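Storage Bins, Baskets and Boxes: Frequently Asked Questions

Villbridge Home rents and sells small tabletop storage for kitchens, playrooms and classrooms. The questions below come up most often. If yours is missing, write to the Lulleveck shop using the contact form.

Which container should I use for fruit?
An open one. Apples and bananas need air, and a closed lid traps moisture. Any of our bins or baskets will do. Keep bananas apart from other fruit if you want them to ripen slowly.

Can bread and pastry go straight into a wicker basket?
Yes, for serving. Put a cloth or paper liner underneath if the pastry is glazed. Sugar works its way into the weave and is hard to get out. For overnight storage, move baked goods to something with a lid.

Do the small lidded containers seal?
No. The flip-up lid keeps dust out but is not airtight. Use it for tea bags, clips, cotton balls or kitchen scraps you plan to empty the same day. Do not use it for flour or coffee.
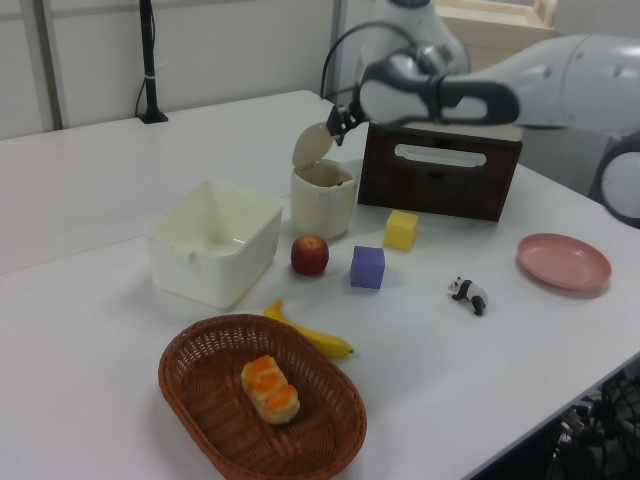 Cream container with the lid up, between the white bin and the dark brown wooden box.

Does the lid come off for washing?
It does not. Open it all the way, wipe the inside with a damp cloth and leave it open until dry. Check the bottom for crumbs before you refill it.

How do I clean the other pieces?
White plastic bins: warm water and dish soap.
Wooden boxes: dry cloth only. Do not soak.
Wicker baskets: shake out, then brush. A vacuum with a soft attachment also works.

What goes in the wooden box?
Most customers use it for toys. Foam cubes and small animal figures fit well, and the handle slot makes it easy to carry from one room to another. Food should not go in it unwrapped.

Can I mix toys and food on the same table?
You can while you are sorting. Clear the food first, wipe the table, then put the toys away. Plates go to the sink and not back in a bin.

Are the pieces sold separately?
Yes. The Nugroho set includes 2 bins and a basket, and costs less than buying them one at a time. Wooden boxes are not part of any set. The order number for the box is 1804.

How long do rentals last?
9 days, counted from delivery. Schools and day care centers ordering through our Urnero warehouse may ask for longer. Orders over 200 pieces need to be placed by the end of June for fall delivery.

What if something arrives damaged?
Keep the packaging and send us a photo of the damage. We replace cracked bins and broken lids at no charge. Small color differences in wood and wicker are normal.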